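Choosing a Shape Sorter for a Shared Play Space

6 min read

The selection of a shape sorter does not ordinarily call for extended deliberation. Most households acquire one as a gift, keep it until the pieces are scattered beneath the furniture, and pass along whatever remains. I have nonetheless spent a good part of this spring considering the matter, and several readers of this blog have written to ask for my conclusions. I set them out below, with the caution that they reflect the needs of one play library in one town.

The Plesamley play library lends toys to families with children between one and five years of age. Our catalog currently lists 338 items. Shape sorters have always been among the most requested, and they are also among the most frequently returned with parts missing. A sorter with eleven of its twelve pieces is, for our purposes, no longer a sorter. A child who has learned that every opening has a partner will search for the absent one with considerable persistence, and the parent will be asked to assist.

In April I withdrew the last of our older sets from circulation. The model in question was the Grevdale cube, a hollow box with a hinged lid, and I do not wish to be unfair to it. It served us well for years. The lid, however, had become the principal attraction. Children opened it, placed every piece inside by the most direct route, and closed it again. I have come to regard this as a reasonable solution to the problem presented, although it does not provide the practice that parents hope to see.

The flat format

My attention then turned to sorters in the form of a solid block, with recesses cut into the upper face. The format has certain advantages in a lending collection. There is no lid to break and no interior in which food may be deposited, and the block can be wiped in a single motion. When a peg is placed in its recess it remains in view. The child is able to take it out again without help, and in my observation taking out is the skill that arrives first. Many younger children will remove pegs contentedly for some time before they attempt to put one back.

The format also has drawbacks. A flat block does not offer the sound of a piece dropping into a box, and for some children that sound is the entire reward. My colleague Rhun Sayce, who has charge of our toddler session, considers this a serious omission and has asked that I record her objection. I do so here.

On the number and kind of openings

Manufacturers appear to believe that a greater variety of shapes makes for a better toy. My own experience suggests some restraint. A beginner is best served by a circle alone, followed by a circle and a square. The Sleiman starter board, which we keep for our youngest members, has only 2 openings and is seldom on the shelf.

For children of three and above, a busier layout is welcome. The points I now examine before approving a purchase are as follows.

Shapes that are nearly alike. An oval beside a circle asks the child to look twice. So does a hexagon in the company of a round hole of similar width. I consider one or two such pairs desirable. A board made up entirely of close relations is discouraging.

Shapes that must be turned. A round peg will enter its hole at any angle. A star has five positions that will serve, a square has four, and a rectangle has two. Parents often assume that a child who holds the star over the star-shaped hole and fails to insert it has not understood the task. The child has generally understood it very well, and is engaged in the separate matter of rotation.

Grouped holes. Small openings set close together are intended for narrow pegs and require a more precise hand. They are a good challenge for a patient child of four. They also imply small parts, and these sets are issued only to households with no younger sibling at home.

Color. I prefer a block in one color throughout. Where each recess is painted to match its peg, the child may sort by color and disregard the outline altogether. With a plain block, only the shape of the hole can guide the choice.
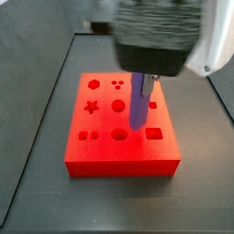
Purple peg, red block: star and hexagon to the left, oval and rounded rectangle along the bottom row.

I would draw the reader's attention to the mixture of sizes. The large round hole in the center gives a less confident child somewhere to begin, and the trio of small circles may be left for another day. The recesses are deep enough to show a darker red inside, a feature I value, as shallow cutouts allow a peg to tip over at the slightest touch. The faint layer lines along the front are of no concern to me, although they are a place to direct the cloth when cleaning.

Storage and lending

We have altered our lending procedure for all sorters. The pegs now travel in a drawstring bag, and a card bearing the outline of each one is placed inside. The borrower lays the pegs on the card before returning the set. This takes very little time, and children are often glad to do it on the parent's behalf. The card has, in several homes, become a second toy.

The bags are the Nurnex type with the wide mouth. I purchased 200 of them, considerably more than were required for sorters, and the surplus now holds train track and the wooden fruit.

Sets are cleaned upon return with warm water and mild soap, and the recesses are dried with a cotton swab. I advise against the dishwasher for any plastic block unless the maker states plainly that it is suitable.

Families who wish to reserve a sorter may do so at the front desk until 4 p.m. on any lending day. The waiting list for the starter board is kept separately. Should any household in Plesamley come across a small yellow triangle from the old Grevdale cube, I would still be glad to have it back.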